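Old Office Computers Find a Second Desk

19/02/2019
By the Trumcombe Review staff

Print this article | E-mail this article

When the Jerard insurance office in Trumcombe replaced its desktop computers last July, the old ones went into a storage closet. There were 64 of them. Most had been bought in the same year, and most still worked. The company's plan was to pay a hauler to take them away.

The machines went instead to Flandinine, a small repair shop on Mill Street that buys retired office equipment, fixes what it can and sells the results to households, churches and small businesses. A refurbished tower with a fresh copy of the operating system costs $158 there. A keyboard and mouse are included, but a monitor is extra.

Shops like this one depend on the habits of large offices. Many companies replace computers on a fixed schedule, whether or not anything is wrong with them. A desktop that is too old for an accounting department can be more than enough for someone who writes letters, pays bills and looks up recipes.

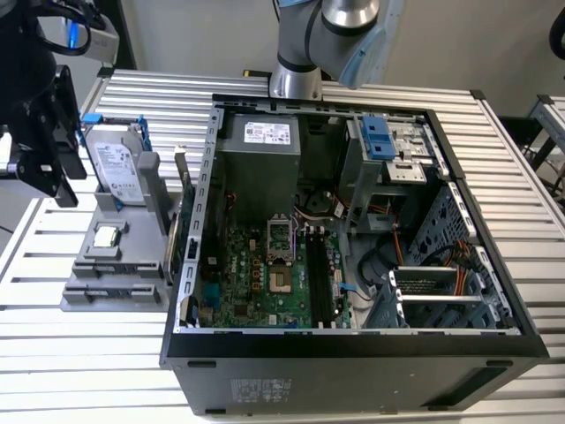 The first job is always the data. Flandinine wipes every hard drive before anything else is done and gives the seller a signed sheet listing the serial numbers. Drives that fail the wipe are drilled through and sent out for scrap. Offices ask about this step more than any other, and several in town kept their old machines for years out of worry over customer records.

Sorting comes next. A computer that starts and runs a memory test overnight goes on the repair shelf. One that does not is taken apart, and its good pieces are kept for other machines. Memory, fans and power supplies are the parts the shop reuses most often. Business desktops are easier to work on than home models, the shop says, partly because offices buy the same model in large batches. One dead computer can keep several others going.

Cleaning takes longer than most customers expect. Machines that sat on carpet are usually full of lint, and those from warehouses can be worse. The shop charges sellers a small fee for anything that comes from a smoking area.

Not everything sells. Small, older monitors are hard to move at any price, and printers are no longer accepted. Laptops bring in more money but often need a new battery, which can wipe out the profit.

Buyers should ask a few questions before paying for a used computer from any shop. Find out how much memory it has and whether more can be added. Ask if the hard drive is new or original. Get the warranty in writing. Flandinine gives 3 months on parts, and Mok, the electronics counter at the farm supply store across town, gives 2.

The shop takes drop-offs on weekday mornings. Businesses with more than a carload should call ahead to set up a pickup.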